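4.3 Clearing the stormwater inlet trap

1. Close the upstream gate and wait 30 minutes for the channel to drain.

2. Lift the grate and remove the silt basket.

3. Rinse the basket over the Bulier settling tray. Keep rinse water out of the creek.

CAUTION: Do not enter the channel while the level gauge reads above 60.

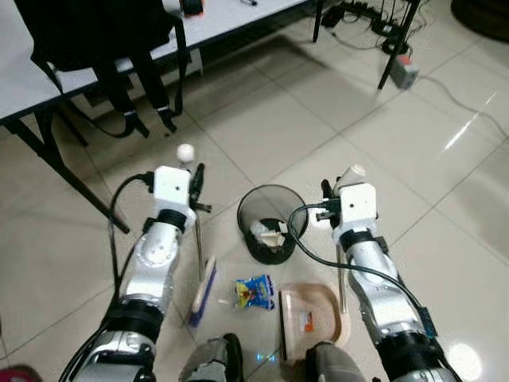

Dry silt is collected before any hosing. On tiled floors use a hand brush and dustpan, and log the load on Form 849.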